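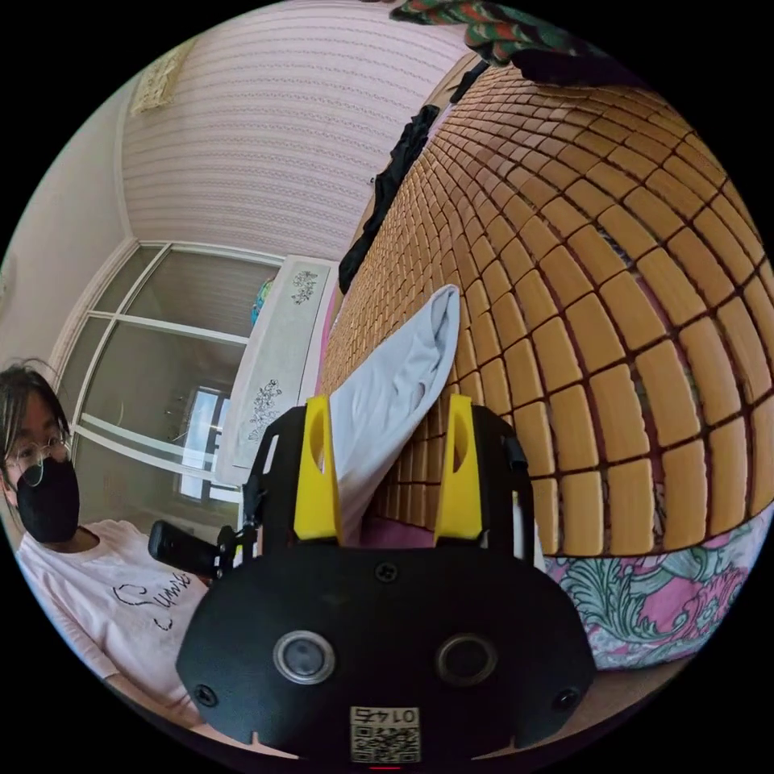 ## Pluvatel hand-held gripper kit: safety and acceptance checklist

Filled in by Berhanu Derese, 6/16/19. Second reader: Hawi Sisay.
Kit on review: one hand-held gripper, two spare fingers, charger, carry bag, printed manual. Price on offer: 399 per kit, batteries included.

Marks: [x] passed, [ ] not passed or not checked, [~] passed with a comment.

### 1. Body and plate

- [x] All three screws of the front plate are present. I tried each with the small driver from the bag and none of them turned.
- [x] Rims of both round openings are without sharp edge.
- [~] QR label is there and the number 0145 is the same as on the packing list. The label is paper, I think. Skov sends us kits with a metal plate and I prefer that. *Hawi: ask Pluvatel if a laminated label is possible.*
- [x] Red light at the bottom rim comes on after power. The manual says it must be on before the first grip.
- [ ] Meaning of a blinking light. Not in the manual, page is missing in our copy.

### 2. Fingers

- [x] Both yellow fingers sit firm in the black side brackets.
- [x] Edges of the oval cutouts are smooth to the skin. I checked with a cotton thread also, it did not catch.
- [x] Fingers close evenly on thin cloth, bed sheet corner and one folded shirt.
- [~] Pinch test on my own finger with glove: uncomfortable but no mark after. Without glove I did not try and I don't recommend it to the operators. *Meron Weldu wants a warning sticker near the brackets -- I agree with her.*
- [x] Spare fingers fit. Change took me three minutes with manual open.

### 3. Handle and weight

- [x] Handle bracket has no play when the gripper is shaken.
- [~] Comfortable for right hand. For left hand the cable goes across the wrist. Please write this in the review, two of our operators are left-handed.
- [ ] 30 minutes of continuous work without numb fingers. I stopped earlier than that, the phone was ringing. To repeat.

### 4. Use in a home

The kit is sold for work with laundry and small household things, so these points are checked in a bedroom and not on the bench.

- [x] Operator can sit next to the bed and reach the middle of it without standing up.
- [x] Long hair is tied or kept behind the shoulder. Add this to the operator sheet, the manual speaks only about sleeves and necklaces.
- [~] Glasses and face mask: allowed. Operator must look down on the fingers often, so glasses should sit tight.
- [x] Soft cloth is released fully when the fingers open. No threads stay in the brackets.
- [ ] Bamboo mats. One finger tip can go in the seam between the tiles if you press down strongly. I could free it by hand, but I leave this point open until Pluvatel answers.

### 5. Power and service

- [x] Charger plug is correct for our sockets, cable has no damage.
- [x] Battery stays cool to the hand after charging.
- [~] Finger life is given as 2000 grips. We can not confirm this. Rostam Mazandarani asks for a written promise before we buy more than one kit.
- [ ] Service address. The paper says Farkholm, the web page says a different town. Kobina Nartey will call them.

### Result

Accepted for trial with one operator at a time. Not accepted yet for the larger order. Open points are in sections 1, 3, 4 and 5, and the next check is in August, after the answers from Pluvatel.

Signed: B. Derese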